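In defence of the phone stand and the wall basket

I used to think phone stands were for people who film themselves making pasta. Then in September I cleared out my desk drawers (six of them, all horrible) and came round to the idea that small things need somewhere to live, and that somewhere should be in plain sight.

My friend Ánh Bạch thinks this is nonsense. She likes a bare table and a shut drawer, and she once hid her chargers so well she had to buy new ones! I rest my case.

Take the phone. Flat on the table it gets buried under post, toast and whatever else I've put down, but stand it up and I know exactly where it is.

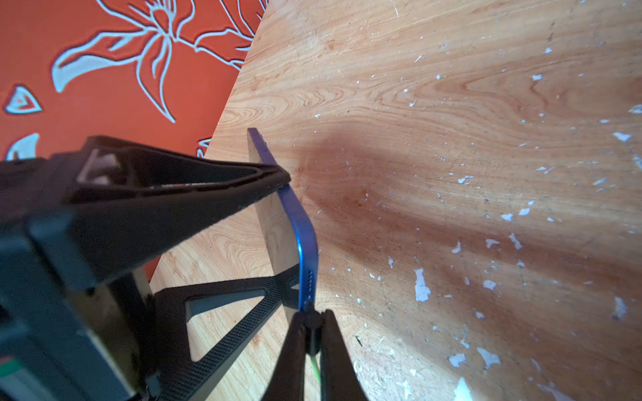
Phone on its black folding stand, on a tabletop with a few white flecks and plenty of grain.

I like a table that's had a bit of life, by the way. Sand out every speck and you'll be scared to put a mug on it.

Then there's the wall, which most of us waste on one sad calendar. Hang a basket or two and you've got your cables, your adapter and your torch all where you can see them. I'm fussy about it being mesh or clear, mind. A solid box is just a drawer that's learned to climb. And do leave a bit of space in there, as you'll only find another cable by the weekend.
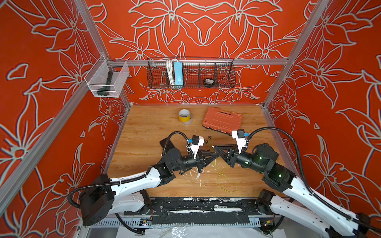
Clear basket for the torch, black mesh one for the white cables, and bright flowery walls behind.

Ánh says all that pattern plus all that stuff would give her a headache. Fair enough, but I'd take the headache over another evening on my knees looking for a plug.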